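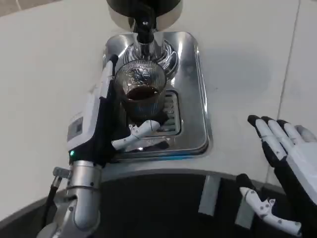 How often should I empty the drip tray of the coffee dispenser?
Every evening, and one more time at noon if many people drink from it.

Threads > Coffee corner > Tamunoemi Okoro
Search posts

1/ I take care of the dispenser on our floor since July. We make roughly 40 cups a day, so I learned some small things about the tray.

2/ Put the glass on the grate, straight under the spout. A ribbed glass is nice to hold, but please fill it only low. Then it is easier to carry.

10 replies · 161 likes

3/ For polished steel I use a soft cloth and warm water with a little soap. Asabe Okafor prefers vinegar. I don't like the smell near coffee. 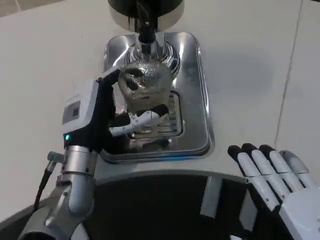 4/ Lift out the grate and brush between the slots. Old coffee likes to stay there.

5/ Dry the raised rim last, then the white counter next to it. Next time I will write about the beans from Jellell.

Share · 200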